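Home & Habits | The Slow House
2 comments | 73 shares

The Shirt at the End of the Bed

Every household has a place where laundry goes to wait. In some it's a chair. In mine, for most of a decade, it was the bed, which meant that at eleven each night I moved a pile to the floor, and at seven each morning I moved it back. I considered this a system.

Kenza Gaber considers it a cry for help. She teaches an evening folding class above a hardware store in Carkport, and she let me sit in on the condition that I bring my own clothes and not write anything about joy. There were 6 of us. One man had brought only fitted sheets, in the spirit of someone taking a lifelong enemy to mediation.

Gaber's method can be explained in a minute and takes a good deal longer to believe in. You fold on the bed, because a bed is the biggest flat surface most people own and it's already the right height for complaining. You clear it first. You do shirts before anything else, while you still care. And you do not, under any circumstances, sit down.

"Once you sit, you're a person on a bed," she told us. "The evening is over."

She spent eleven years folding for money, first at a hotel and then at a shop called Oyelaran, where the sweaters on the front table had to be redone every time a customer breathed near them. She once worked out that she had folded 4,000 shirts in a single winter. I asked whether she'd found it meditative. She said she'd found it to be shirts.

The shirt fold itself is the standard one, with a single amendment. Face down, smooth from the collar out, one side in, sleeve back on itself, other side the same, then up from the hem in thirds. The amendment is that you stop after the first side and look. Most bad folds are already bad by then, and most people press on, hoping the second side will talk some sense into the first.

Her business partner, Brahim El Idrissi, doesn't fold at all. He hangs everything, T-shirts and pajamas included, and regards the class as a charming local custom. He does the accounts. He also handles the shopping, which is how the studio came to own a plastic folding board from a company called Brundier that nobody has used since March. It makes an excellent tray for sandwiches.

I went home and tried it. The first night I folded nine shirts and felt like a hotel. The second night I folded four and had what I would call a conversation with a hooded sweatshirt. Hoods aren't covered until week three.

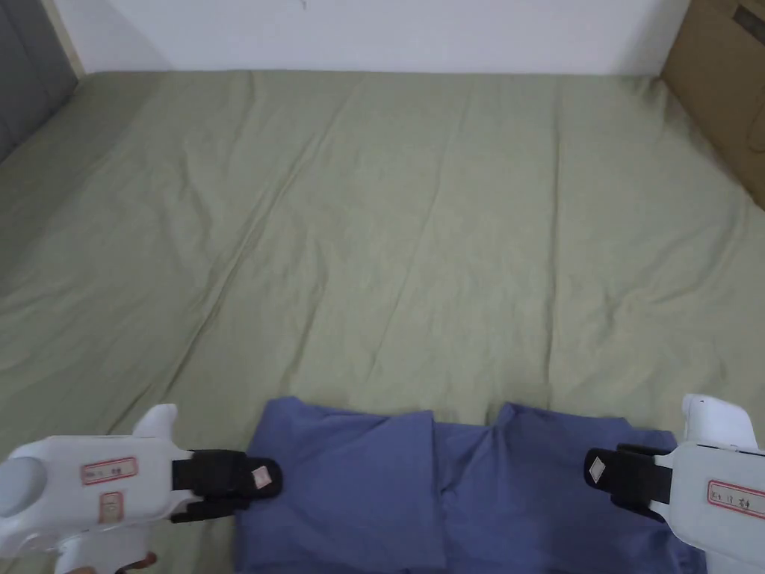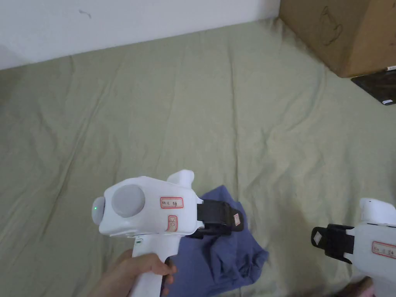 The question I had carried up those stairs in Carkport was whether you have to make the bed first. I'd hoped for a no and got something better – a shrug. Gaber's view is that the sheet needs to be clear and it doesn't need to be smooth, and that anyone who irons a sheet in order to fold a shirt on it has found a very advanced way of avoiding the shirt. A green sheet with long creases running across it will do fine under a crumpled blue bit of laundry, and so will a cardboard box left standing by the bed, provided you don't decide that tonight is the night to deal with the box. I have had a box like that since I moved in. It says KITCHEN on it, and I've stopped asking. What she won't forgive is the half-done pile, the one you leave at the foot of the mattress with every intention of coming back after the dishes. Finish it or put the whole lot back in the basket, she says, and either way go to bed. I've done both this week, the basket more often, and on Monday I slept under a blanket with two folded shirts on top of it and didn't move all night.

Filed under: Laundry, Bedrooms, Small Defeats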